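Kiani Seed Library opens its doors in Pamthorpe

Last updated: February 2022

14 shares | 3 comments

I've been waiting a long time to send this one out! The Kiani Seed Library is open in Pamthorpe, on the ground floor of the old Mengate building, and you can borrow from it right now with no card and no fee. I'm Hauwa Akinola, I run the place, and I'd love for you to come by.

We have 287 kinds of seed on the shelves, mostly vegetables, with a good run of herbs and a few flowers I couldn't say no to. You take a packet home and grow it, and if things go well you bring some seed back in the fall.
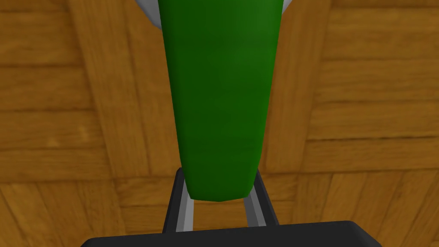 Beans and peas are the easiest place to start – they mostly pollinate themselves, so what you save should come up like what you planted. Squash is trickier (ask me about the year I grew something that was half pumpkin). We'll steer you to the simple stuff first.

Kwan-ho Tsang gave us 69 packets in January, many of them from his mother's garden, and Nesrin Duman has promised her Kutlow pepper, a sweet, thin-skinned one I've never seen in a store.
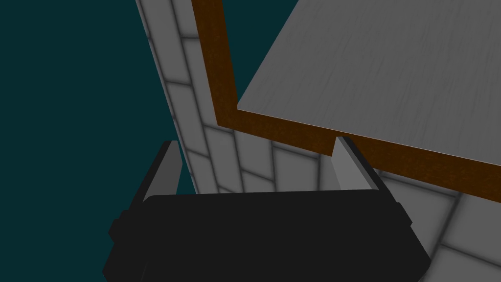 Cleaning seed is the part people worry about, and it really is just patience and a couple of bowls. We'll have a table set up for it all spring. Big beans you can pick over by hand, but for lettuce and basil I like something with two slim tips, like the pair of light gray fingers on that black gripper, only a whole lot smaller. Tweezers from the drugstore are fine.

Our goal is 777 packets loaned by the end of the season. Packets are limited to two per visit while we get going.

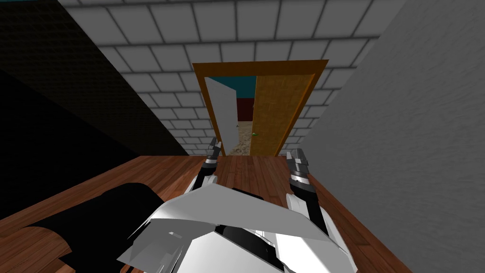 Visiting and donating

We're open afternoons. Bring clean, dry seed in a paper envelope with the name and the year on it. No plastic bags, please – they trap damp.

Comments (3)

Daniyal Warraich: Do you have okra? I can bring some if not.

Hauwa Akinola: One kind so far, so yes please!

Kamran Rizvi: Is there parking at Mengate or should I walk over?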